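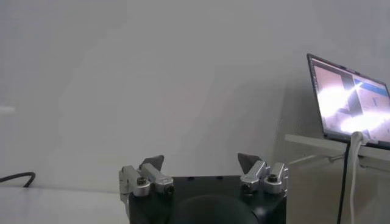 Chapter 4
Collecting Demonstrations

A learned manipulation policy can be no better than the examples it is fitted to, and most of the effort in a working project goes into producing those examples. This chapter treats the collection of demonstrations as an engineering task with its own specifications, tolerances and failure modes. We begin with the wrist view, since it is the observation that most policies in this book depend on. A camera mounted behind the fingers moves with the tool, so the two fingertip pads stay in a nearly fixed part of the view while everything else shifts around them. With the gripper open and empty, as at the head of this chapter, both pads stand clear against a pale wall, and the gap between them can be measured in pixels without any segmentation step. The same view also takes in whatever lies beyond the fingers, such as the lit display of the laptop on the right. A policy trained on such views receives all of it as input. Whether it learns to ignore the display depends on how much the display varies over the data set, and that is a matter for the person planning the collection.

4.1 Terms

An episode is one continuous recording that starts from a declared initial state and ends at a declared final state. A step is one synchronized set of readings within an episode: the wrist view, any fixed views, the joint positions, the gripper opening and the commanded action. A session is a group of episodes recorded without any change to the mounting of the cameras, the fingers or the work surface. A collection is the full set of sessions intended for one training run.

The distinction between session and collection is often neglected in practice. Two sessions that share a task and an operator may still differ in camera angle by a degree or two, and a model with sufficient capacity will learn to tell them apart. Session identity should therefore be stored with every episode, and the division into training and validation sets should be made by session. A split made by episode places near duplicates on both sides and gives a validation error that is too low.

4.2 The Carroll collection

The running example for Chapters 4 through 7 is the Carroll collection, recorded by Úna Rafferty on a single arm with a parallel gripper. It contains 530 episodes of a transfer task: a part is picked from a tray, turned and placed in a fixture. Of these, 452 were accepted for training. The remainder were set aside for the reasons listed in Table 4.2 and are used in Chapter 6, where we consider learning from failed attempts.

The episodes were recorded in 29 sessions. The number of episodes in a session was not fixed in advance. Rafferty ended a session when the operator asked to stop or when the check described in Section 4.4 failed. Session length therefore varies widely, and the weighting scheme in Section 5.3 is needed to keep the long sessions from dominating the loss.

4.3 What the operator controls

In teleoperation, the operator supplies the action and the system records it. Three properties of the operator's behavior carry over directly into the trained policy.

Pauses. An operator who hesitates before closing the fingers produces many steps in which the observation is nearly constant and the action is zero. A policy fitted to these steps may stop at the same point and never leave it. Pauses should be trimmed or the operator should be trained out of them. Trimming is cheaper, but it breaks the relation between recorded time and step index, and any model that takes velocity as an input must be told of the change.

Path choice. Where two approaches to a part are equally good, operators tend to mix them. A model that predicts a single mean action will average the two and may steer between them. Either a convention is fixed before recording, or a model that can represent more than one mode is used. The Carroll collection fixes a convention for the approach and leaves the turn free.

Information not in the record. An operator standing beside the arm sees more than the cameras do. If the operator acts on something outside every recorded view, the resulting action has no visible cause, and the model treats it as noise. The usual remedy is to have the operator work from the recorded views only. This slows collection at first and should be allowed for in the schedule.

4.4 The reference view

Before each session, the arm is moved to a fixed pose with the fingers fully open and nothing held. One wrist view is stored and compared with the view from the first session. The comparison uses only the region occupied by the gripper; the background is masked out. If the tip of either pad has moved more than 4 pixels from its reference position, the camera mount is inspected and the session does not begin until the cause is known.

The check is repeated at the end of the session. A pass at the start and a failure at the end means that something moved during recording, and the time at which it moved is generally unknown. All episodes in such a session are held out until each has been reviewed.

Two software tools are used in the exercises. Marell handles recording and synchronization, and Clukon performs the reference comparison.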